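Lab visit: two days of gripper trials at Culuva

I spent a Friday afternoon and most of the next morning at Culuva, a small test lab that rents out bench time for people choosing arms and end effectors. We are a packing and returns operation with no robots yet, and my boss wanted someone to see a few grippers on ordinary goods before we asked for quotes. These are my notes, tidied up a little for the others on the team and for anyone in a similar position.

Getting there

The lab is on the second floor of an old printing building. Parking is behind it, through the gate with the low bar, so don't bring a van. The front door stays locked and you have to call up. Kyung-hwa Sung, who runs the bench side, met me with a visitor badge and a one-page safety sheet. There is a line on the floor at each bench and you stay behind it when an arm is powered, unless you are the one hand-guiding it.

Three other visitors were there for the same session. One was from a school supply distributor and two were from a firm that refurbishes kitchen equipment. We each brought a box of our own items, and this was the best part of the arrangement. Demo videos always use the same foam cubes.

What was on the benches

Culuva had three setups ready. The first was a single arm with a vacuum cup, which most of us had seen before. The second was a single arm with a soft three-finger gripper made by Rurkutero. The third was a two-arm bench with a plain parallel two-finger gripper on each arm. All three were driven from the same controller software, called Gil, so differences in handling came mostly from the hardware.

I-seul Geum gave us the introduction to Gil. You can hand-guide an arm to a position and save it, or jog it from the tablet. Saved positions go in a list down the left side. I had a pick and a place saved after a few minutes, with some help. The names you give positions can't be changed later without deleting them, and two of us complained about that.

Vacuum

Fast and simple on flat cardboard and on sealed poly mailers with a firm item inside. It did badly on anything with a hole, a rib or a loose wrapper. My rolls of tape were hopeless lying flat, as the cup was too wide for the ring of tape and leaked on the inside edge. A smaller cup would fit, but then it wouldn't hold our heavier boxes, and I was told a cup change on that arm is manual.

Soft gripper

The Rurkutero gripper was the one the kitchen people liked. It picked up ladles, plastic cups and a bag of dish cloths without anyone changing the settings. It was slower to close than I expected and it needs air, so there is a compressor under the bench. With the air running you have to raise your voice a bit. On our goods it handled bottles and soft pouches well. Thin items were a problem. The fingertips are rounded, and a flat envelope slid out twice.

Bit-na Ok, who maintains the hardware, had a worn set of fingers to pass around. The surface had gone shiny at the tips. She quoted me a price of 130 dollars for a replacement set, fingers only. I would want to know how often we'd be paying that before going further.

The two-arm bench

I spent most of my time here on Saturday morning. It is the least exciting gripper of the lot to look at, two stiff fingers that open and close, but you can tell exactly where the fingertips are, and that made teaching positions easier. I brought a mixed box: tape rolls, marker pens, a stapler, small cartons and a few bundled cables.

The exercise Kyung-hwa suggested was placing into an open rack, which is closer to our sorting totes than a flat tray is. The rim is what makes it hard. You have to come in high enough to clear it and then go down straight, and if the item is held at an angle it needs more room than you think.
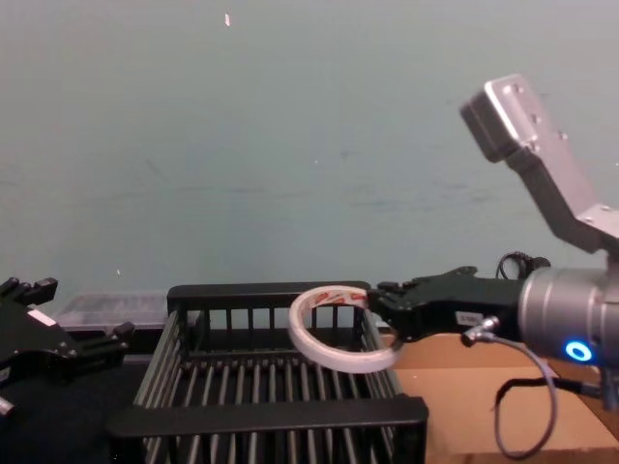
Right arm holding the roll of double-sided tape at the dish rack, with the other gripper at left.

Gripping a tape roll by its band leaves the ring hanging below the fingertips, so the height I had saved for the marker pens was no good for it. I ended up saving a separate approach for the rolls. The cable at the gripper is another thing to watch. It needs enough slack for the wrist to turn, and a loop of slack can catch on whatever is on the table. Bit-na said she reroutes them whenever the bench layout changes. I asked for that to be included in any quote.

Grip force in Gil is a number with no unit. The default was 600, which squeezed the small cartons more than I liked. Yi-an Do, who was helping at that bench, brought it down in steps until they came through with no dents. The stapler then needed it higher again. Force can be saved with each position, so this is only a matter of setup time.

Cameras

There was less on cameras than I had hoped. We got a short comparison of a fixed overhead view and a wrist-mounted one, using a Lukmont depth camera in both places. The overhead view was easier to understand on the screen but lost the item once the arm moved over it. The wrist view kept the item but went blank at very short range. Clear packaging gave trouble in both. I left a set of our clear sleeves behind for them to try.

Cost and booking

My session was 741 dollars, paid in advance, with coffee but no lunch. There is a noodle place across the street that opens at eleven. Book by phone, and send a list of your items with weights a week ahead. Mine went in late and they had to hunt for a scale on the day.

What I am taking back

For our returns line I would ask for a quote on the two-finger grippers first, one arm to begin with, and a second quote for vacuum on the mailer station. The soft gripper doesn't suit enough of what we handle. Valter Caldeira in our warehouse has asked for cycle times, and I don't have good ones, as we were stopping to adjust things all morning. Kyung-hwa offered a longer run in July with our own totes. I have asked her to hold a place and will send the totes over once we agree on which size.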